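Zitness Moves Small-Gear Handling at Fluvham Plant to Robot Cells

FLUVHAM, Sunday, July 18, 2021 - Zitness, a maker of reduction drives for door and conveyor equipment, has put 8 robot cells into regular use in the gear preparation area of its Fluvham plant. The cells were supplied and integrated by Cula. They take over the picking and placing of small metal spur gears ahead of inspection and assembly.

Gear preparation was previously done by hand at benches. An operator picked each gear, checked it for orientation, and set it in a tray for the next station. The work was repetitive and required a pinch grip for most of a shift. In the new arrangement, a two-finger gripper on each arm handles single gears, and a camera near the gripper supplies the position data for each pick. Gears do not have to be presented in a fixed pattern.

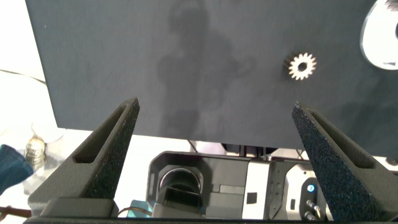

Pick positions are recalculated before each approach, and the closing force is set by part number. During acceptance testing in May, the cells ran up to 90 part numbers without a change of fingers. Parts outside the approved size range are still prepared by hand at two benches kept for that purpose.

No positions were eliminated as part of the project. Gear preparation operators now work as cell attendants, with responsibility for loading, first-piece checks, fault recovery and finger replacement. Each attendant completes 88 hours of paid training, split between classroom instruction and supervised work at a cell. The job grade has been revised to match the added duties, and attendants rotate to the inspection station during each shift.

"Most of the change is in what the operator decides," said Lenni Lappalainen, manufacturing engineering manager at Zitness. "Before, the decision was where to put the gear. Now it is whether the cell is running within limits, and what to do when it isn't. We had to rewrite nine work instructions to reflect that."

Attendants can stop a cell or reject a part program without approval from a supervisor. Stops are logged by cause and reviewed weekly by operators and engineering staff - a practice carried over from the trial period.

Räsänen, which supplies machined gear blanks to the plant, has adjusted its packaging so that containers can be loaded at the cells without repacking.

Media inquiries may be directed to the Zitness communications office in Fluvham.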